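Last updated: February
Shares 22 | Comments 3

Notes for talk, Pratstead digester — Hawi speaking, Gemechu on the numbers slide

Open with the smell. Everyone in the room has driven past the old tip with the windows up. Get the laugh, move on.

What we do: food waste in, gas out, the left over sludge goes to farms. Tank is sealed, no burning on site till the gas reaches the engine. Say "digester" not "reactor", people get nervous.

Feedstock. Mostly canteens and two grocery depots, plus whatever Furnival brings from the bakery side. Bread is great. Eggshells are not, they sink and sit there. Slow down here, someone always asks about bags. Answer: bags come out at the front end, Madex screen, and yes we still get forks.

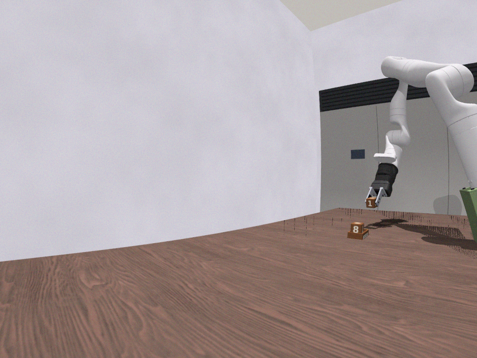 OPERATIONS

Gemechu takes over. 1,993 tons in since start up. 173 tons turned away at the gate, nearly all glass. Don't read the whole table out, its in the handout.

Downtime — be straight about it. 22 days lost on the mixer. Arkano sent the wrong bearing, then the right one. Don't grumble for long, they may be in the audience.

Farms next. 137 loads spread so far. Spring demand is more than we can store, autumn is teh reverse. Second lagoon needs a permit, still waiting.

Hawi back for money. Gate fee pays wages, power sales pay the loan. Skip the tariff slide if we're past 11:40.

Questions. If they ask about odor complaints, give the phone number and the name of who picks up (Hawi Asfaw, days; Gemechu Woldegiorgis, nights). Site visits by email only, boots required.

3 comments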